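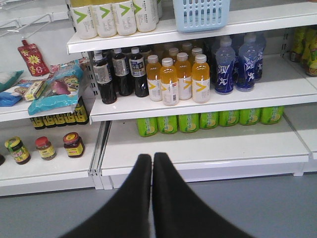

Cell 2, Wendorach site: fingertip wear and re-zero interval
Posted by e.athanasiadis, 9:10 AM

I would like to request comments on the maintenance interval for the gripper on the shelf-picking cell at Wendorach. The present schedule calls for a finger inspection and re-zero every 800 cycles. At the last service in April the counter stood at 1,684, and the left finger closed ahead of the right. With the fingers together at the bottom tier, in front of the green cans, the left tip reaches slightly higher than the right. The cans stand in a row at the back of the shelf, and a low approach is required to reach them. I propose that the interval be reduced to 447 cycles for this tier only.

Evangelia Athanasiadis
Cell maintenance, Bovthorpe

Reply by i.kokkinos, 9:42 AM

I do not support a separate interval by tier. The controller keeps one counter for the gripper, and technicians would have to work out the split by hand. Please also confirm that the wrist mount was checked before the fingers were blamed. A mount turned by a small amount will make one tip appear higher in the wrist view.

Ifigeneia Kokkinos
Trelimton

Reply by e.athanasiadis, 10:05 AM

The mount screws were checked to the value in the service sheet and did not move. The offset remained after a re-zero. I accept the point about the counter.

Reply by dock_tech_30, 11:20 AM

We run the same fingers at Sin. Our pads wear first on the cans, and the glass bottles give us very little trouble. Replace both pads as a pair, then re-zero with the fingers closed on the gauge block - never on a product. Our interval is 800 and we have had no reason to change it.

Reply by i.kokkinos, 11:48 AM

I agree with replacing the pads in pairs. I still consider 800 acceptable, provided that it is observed. The cell ran to 1,684, so the interval itself has not been tested.

Reply by e.athanasiadis, 1:15 PM

That is a fair objection, although I remain in favor of the shorter figure. New pads will be fitted to both fingers this afternoon. I will record the tip offset at 447 and again at 800 and post both readings in this thread.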